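Final report: trying out the Kondell two-arm starter cell
Robotics elective, Husby campus
2018-01-13

So back in September our group had to pick one piece of equipment to review for the whole term, and I talked everyone into the Kondell cell. It's a bench-top kit with two small arms that bolt to a rail at the front, and it's sold here through a reseller called Pelkonen. The program already owned one (still mostly in its boxes!), so we got to do the build as well as the testing.

The build took us 28 hours spread over a few weeks. That's a lot more than the manual promises, but a fair bit of it was us putting the arm brackets on the wrong way round and having to start over. The wiring part of the manual is really thin. I'd happily trade the glossy colour pages at the front for one decent diagram of what plugs in where.

For the main test we wanted something fiddly, so we went with plastic wine glasses and a gold wire rack. The stems are skinny, the bowls tip over if you look at them funny, and the arms have to work close together without whacking each other. You drive it all with the Jeltero software that comes with the kit, and it records each run for you. 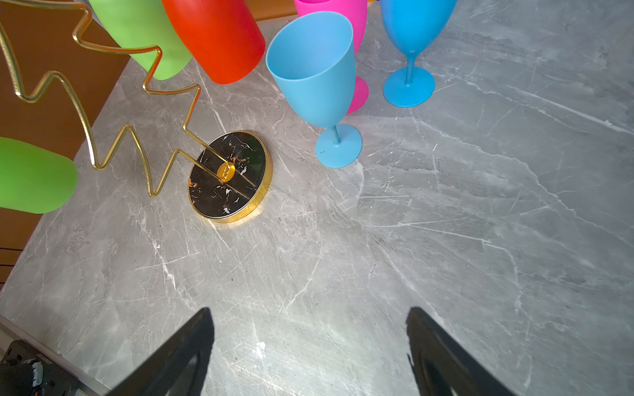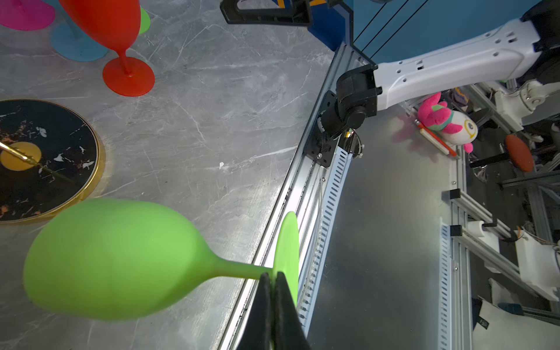
The wrist views, and then the wider views of the cell:
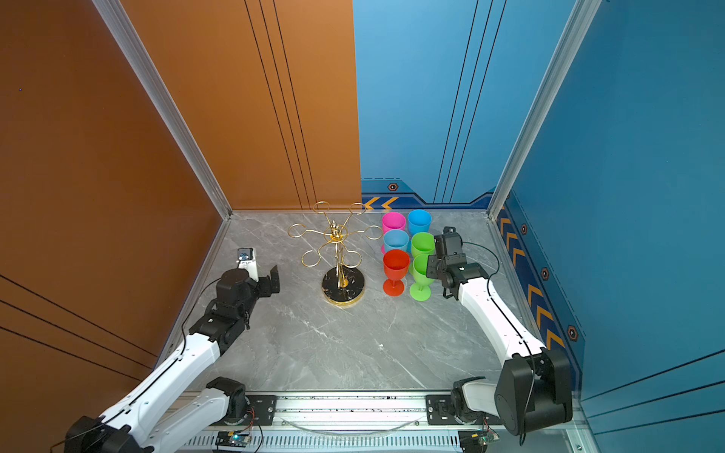
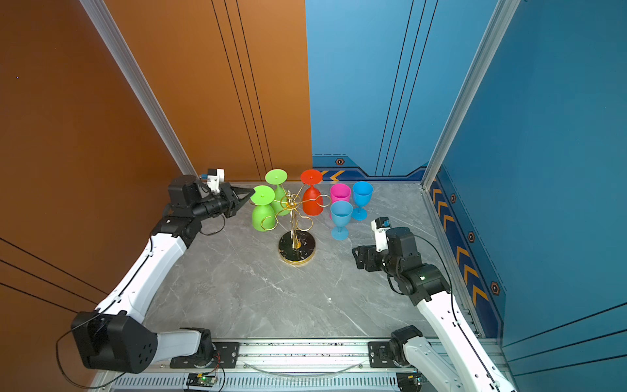 We logged 261 runs in total, and I wrote up every single one, so I have opinions. Picking up a glass by the stem was the easy part once we'd slowed the grippers down a bit. Getting the glass onto the rack was where we lost most of our runs, usually by bumping the wire and setting the whole thing wobbling. After the first 200 or so we changed the approach angle, and I really wish we'd tried that sooner!

Things I liked: the arms are quiet, the wrist cameras are a huge help when you're lining up on something thin, and the software hardly ever crashed on us (twice, and one of those was a laptop update). Things I didn't: the gripper fingers feel a bit slippery on smooth plastic, and recalibrating after you move an arm along the rail is a slow, boring job.

Would I tell another school to get one? Yes, if there's a tech around who's comfortable with wiring, and if you can leave it set up in one spot all term. We had to pack up 2 times for other classes and lost most of an afternoon each time. Next term's group is getting our run logs and our hand-drawn wiring sheet, which lives in the front pocket of the Kondell binder.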